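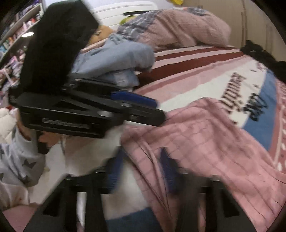

Putting a doll to bed is harder than stacking cups

I joined the Wednesday robotics club at the Okudgate adult learning center because I wanted to build something with wheels. It's now December and I have not touched a wheel. What I have done, 200 times so far, is tidy up a bed with a doll on it while holding a gripper at the end of my arm like a man picking up litter in someone else's house.

The club has one project this winter and it's called Dilex. The idea, as Montserrat Garrido put it to us on the first night, is that you do a household job by hand with the gripper, over and over, and the computer learns from the recordings how a robot arm might do the same job on its own. We'd all pictured something heroic. Then she passed around the task list and the first item was "doll, bed, covers."

I asked what had happened to stacking cups. Cups are what the other team got. Cups have a top and a bottom and they stay the shape you left them in. I'd like it noted that the cup team goes home at nine.

The doll has a light blue outfit, and the outfit is where all the trouble lives. You'd think you would pick up a doll by the doll. But the clothes are soft and the jaws don't care which layer they close on, so half my early attempts were very careful recordings of a man holding a fold of fabric. Montserrat watched one of them back with me and asked, quite gently, what I had been hoping for.

Then there's the hair. It's long and black and it goes wherever it likes. My rule is to come in low, along the side of the outfit and well away from the head, and to stay off the hair completely. I broke that rule once, in November. We don't need to discuss it.

The bedding is its own department. There's a pink pillow, a striped blanket with "beautiful" written on it in big black script, and a pink quilt with a grid of stitching that bunches up the moment you look at it. I've read that word upside down so many times that the right way up now looks like a typo. The blanket is easy enough if you're patient. The quilt has a plan of its own. Pull one fold straight and another turns up six inches over, and when you're watching everything past a pair of jaws your sense of where your own hand is goes out the window.

My actual contribution to the project, apart from complaining, is speed. I was too fast. When we went through my first batch, anything near the gripper was mush and only the things far away were crisp, so the computer was getting a lovely view of the headboard and not much idea of what I was doing. Montserrat's fix was to make me count under my breath on the way in. I went from flailing to something closer to tai chi. My attempts got longer, my back got worse, and the recordings got usable.

I also had to unlearn tidying like a person. At home I'd use both hands, an elbow and my chin. Here it's one gripper and whatever patience is left after work. If I give in and straighten the quilt with my free hand, that attempt is thrown out, and I've thrown out 40 of mine that way. It's a reflex. You see a wrinkle, you flatten it.

The club's total stands at 1272 attempts across both teams, which sounds like a lot until you hear how many are cups. Zabala, the club across the river, is doing laundry this year – towels, mostly, and one fitted sheet that they talk about the way sailors talk about a certain kind of weather. We're supposed to compare results in the spring, at a get-together at Clarnard hall, where each club lets its trained arm have a go in front of everyone. I have already asked if we could go before lunch, while people are still feeling kind.

We tried an early version on the arm 2 weeks ago. It reached out, slowed down beautifully, closed its jaws on a fold of fabric with nothing in it and held it up for us all to admire. I recognized the style at once.

Montserrat says that's what the older attempts taught it and the newer ones should pull it around. So it's another batch next week, same bed, same quilt. I've asked to be put down for the late slot, because the cup team hums.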